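Shared workshop's card-dealing arm gets its own virtual table

6 November 2018

The card-dealing project at the Dritdale shared workshop has reached the stage its builders have been looking forward to since May: the whole job now runs in simulation, from the robot arm on its pedestal down to the stick lying across the mat!

The group behind it calls the project Brurnov, and the aim is easy to explain to anyone who has ever played a long night of cards. A robot arm on a table should be able to pick up a playing card, carry it across and set it down where a player would want it. Getting there is a good deal harder than saying it, and that is exactly why the workshop took it on as its winter build (and why the back bench has been covered in half-used decks for months).

Cards are a lovely problem for a gripper. They're thin, they're slippery, they lie flat against whatever is under them, and there's no good edge to grab until you've made one. A block or a cup gives two fingers something to close on. A single card gives them almost nothing, so the approach angle and the height of the fingertips both have to be right. Two millimetres is the difference between a clean pinch and a pair of fingertips pressing into the mat.

That's where the simulated table comes in. Members model the arm, the red mat and the things on it, then try out a motion as many times as they like without wearing out a deck or bumping a real joint into a real bench. The current setup is called Gitness, a name that started as a typo in a folder and stuck. It has 44 saved layouts, each with the decks and loose bits shifted a little, so a motion that only suits one arrangement gets found out quickly.
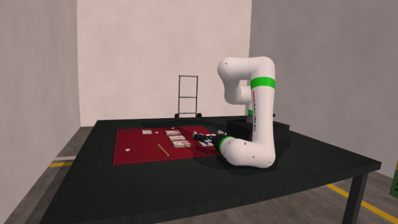
Czerwiński wrote in to say that the simulation is the right place to begin, but warned against falling in love with it. Real cards bow a little after a few evenings of handling, the note went on, and a virtual deck stays perfect forever, so any grip tuned only on screen will be too confident when it meets a deck that has been shuffled by humans. The suggestion was to bend the modelled cards very slightly, a different amount each time, and see how many of the grips survive.

It's a terrific idea and the group has already put it on the list. There is a rough version of it in the works, with a small random curl added to each loose card, and the first runs have been humbling in the best way. Of 111 attempts with flat cards last month, most ended with the card where it was meant to be. With the curl switched on, the same motion missed often enough that the approach is being rewritten, with the fingers coming in lower and closing more slowly.

The other big piece of work is the mat. In the early versions the surface was treated as a hard plate, and cards would skate off at the slightest touch, in one memorable run right off the table and through the floor. Softening the mat in the physics settings and raising the friction made everything calmer. It also made the arm look a lot more like it knew what it was doing, although the motion itself hadn't changed a bit.

Shadows have had some attention as well. The arm can darken part of its own work area as it reaches over, and a vision routine trained only on evenly lit cards gets muddled at the border between light and dark. The members have been shifting the virtual lights from layout to layout, and they plan to keep at it until the routine stops caring where the lamp is.
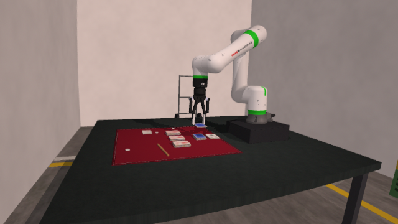 Next up is picking from the top of a deck, which everyone is itching to try. Lifting one card and leaving the rest behind is a different sort of puzzle from lifting a card that's on its own, and there are two camps in the workshop about how to go at it. One wants to slide the top card sideways with a single fingertip until it overhangs, then pinch the overhang. The other wants a soft pad on one finger and a firm tip on the other, and is busy casting pads out of leftover silicone in every colour the supply cupboard has to offer. Both will be tried in Gitness first, and whichever does better gets built.

After that comes the real bench. The pedestal height and the mat position are being measured carefully so the physical table can match the simulated one, and there's a fair bit of metal to cut for the mount. Anyone handy with a drill press would be very welcome. So would spare decks, the older and more dog-eared the better, as long as they're complete enough to make a decent pile.

Brurnov evenings start at 10 past six in the main room at Dritdale, and newcomers can watch runs on the big monitor or have a go at setting up a layout of their own. No programming background is needed for that part, as decks and cards are dragged into place with a mouse. Bring a mug for tea, and closed shoes if you're planning to help with the metalwork.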